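Who Clears the Counter?

My grandmother cleared a kitchen table the way other people shuffle cards, and I thought of her all through a long Thursday in Hetville, where Efthymia Pappas and her small team at Konstantinidis are trying to teach a robot arm to tidy up. Most of the practice happens in simulation, on a marble countertop that exists only on a screen (and never needs wiping, which made me a little jealous!).

The clutter is the sort any of us might leave behind: a plate, a fork, a red book, a tangle of earphones. The arm reaches down over it all, toward a long utensil lying across the stone, and I found myself leaning in as if I could help.
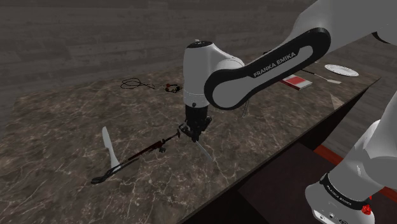 The trouble with forks

Pappas told me the team has run 3,257 practice attempts since December, and that thin, flat things are still the worst of it. A fork gives two fingers very little to hold, and a cord is worse, for it never lies the same way twice. On a good run the arm puts away 12 things out of 19, and then it's time for somebody's coffee.

Would I want one at home? Well, maybe for the plates. Pappas hopes to try a real kitchen in Iltport next, with real crumbs and a real cat, and she has already warned the owners to put their good glasses up high.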